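Getting a smooth matt finish on an old pine table – is it me or the paint?

OnaKivi
Posted 10 February 2019

Hello all, long-time reader, first time asking. I've got an old pine kitchen table that belonged to my aunt and I want it white. Flat, matt white, so you can't see any grain and you can wipe it down after tea without worrying. I have now painted the top twice and sanded it back twice and I'm about ready to put a tablecloth on it and call it a day.

What I've done so far: washed it with sugar soap, sanded with 119... no, sorry, 120 grit (typing with paint on my fingers), one coat of Dirneo primer and then two coats of their matt furniture paint with a foam roller. First go, I got yellowy-brown patches coming through wherever there was a knot. Second go, the patches were fainter but there were roller lines all down the middle that you could feel with your hand. My sister says I should have used a brush. My neighbour says I should have used gloss. My husband says I should have bought a table.

The table is in the utility room, which is cold but dry, and I can leave it there until April if I have to, because we've been eating off the folding one since Christmas. The top is four boards glued together and there's one hairline gap near the end that I filled with ordinary filler.

So do I need a different primer, or a different roller, or what? And does anybody know how long I should really leave it before I put plates on it? The tin says 16 hours and I don't believe it for a minute.

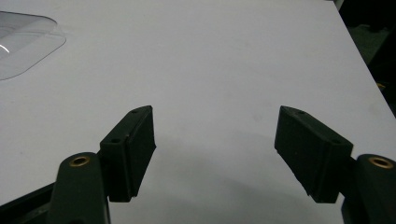
I should say I'm not after perfection. A few little marks are fine, it's a kitchen and we've got two boys and a dog. I just don't want to feel ridges under my elbow every morning. Oh, and the legs are fine, they took the paint beautifully first time, so naturally I'm cross with the top for being awkward.

Thanks in advance!
Ona

brushandbucket

Knots! It's always the knots with pine. Ordinary primer won't hold them back, however many coats you put on, and you'll get that tea-coloured stain creeping through a few weeks later just when you've stopped looking for it. You want knotting solution (it's a shellac in a little bottle) dabbed on each knot, going a bit past the edges, two thin coats. Or do the whole top with a shellac-based primer, which is what I'd do with four boards of old pine. It stinks to high heaven, so windows open and the dog somewhere else.

Now the roller lines. I had exactly this on a chest of drawers and blamed the paint for ages – I'd been pressing too hard and going back over bits that had started to dry. The cold room won't be helping either. Most water-based paints sulk when it's chilly, so check the lowest temperature on your tin and bring the table into the warm for a day before you start if you possibly can. Then:

Sand what you've got with 180 until you can't feel the lines, then wipe it down with a damp cloth and let it dry properly.
Shellac primer, thin, and a very light rub with 240 when it's hard.
Dampen the roller and squeeze it out before you load it.
Roll across the boards first, then finish with long, light strokes along the full length. Don't stop in the middle!
Leave it alone. If you see a bit you missed, get it on the next coat.

Three thin coats will beat two thick ones every time. For a table top I'd add two coats of clear matt varnish as well, a water-based one that says non-yellowing, otherwise your nice white goes the colour of old piano keys. I use Brurkier and it's been fine, but I've no idea if they still sell the small tins.

As for plates, the 16 hours will be the time to the next coat, I should think. Dry and hard are two different things. I gave mine a fortnight before anything heavy went on it and even then I used mats for the first month. Hot mugs are the worst, they'll stick and lift a ring clean off if you're too soon.

Don't worry about the hairline gap by the way. Boards move with the heating, it may well open up again next winter whatever you fill it with.

Mistmont_Del

Gloss. Your neighbour's right. Matt shows every greasy finger and you'll be scrubbing it till you retire. I did ours in white gloss in 2000 and it's still going.

pollyinthepantry

Not gloss if you want matt, surely? That's rather what she asked for!

I'd go along with brushandbucket on the shellac. The only thing I'd add is to get a better roller. The cheap foam ones leave tiny bubbles, and a short-pile mini roller did a much nicer job on my worktop. Wash it first and go over it with masking tape to pull the fluff off, or you'll be picking hairs out of the paint with tweezers like I was. And put a lamp down low at one end while you work, so the light skims across the top and you can see any ridges while they're still wet enough to smooth.

Let us know how you get on, Ona. I've got a pine dresser waiting for me and I'm putting it off until I hear.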